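I have been promising a post on baskets since January, and the rain finally kept me indoors long enough to write it (the tomatoes can wait, bless them).

My weakness is the long, shallow kind, the ones meant for bread. I own more than I will admit to here, and every one of them has ended up holding something other than bread! Mail, mostly. One held seed packets for years and still smells a little of marigold when the weather turns warm. The newest came from Skilero, the little home goods shop that opened beside the Tautahi bakery, and I carried it home on my lap on the bus like a cat.

What I love is an open border. A plain rim is sturdier, I know, and easier to dust, but those loops make even a heap of old rolls look like company is coming. For cleaning I use a dry paintbrush first, then a barely damp cloth, and then I leave the basket on a rack overnight, well away from the radiator. I learned that last part the hard way, with a lovely round one that went brittle and began to shed all over the sideboard. 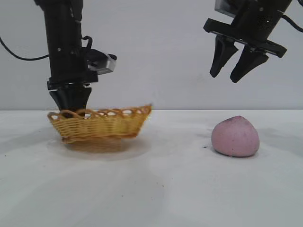
An oval wicker tray in golden tan, with a row of looping arches around the rim.

Next time I want to talk about liners, and whether it is worth ironing them. I go back and forth.

Recent posts
The linen drawer, again
Drillia yarn: my first 200 grams
A rainy weekend in Flunudard
8 jars and no lids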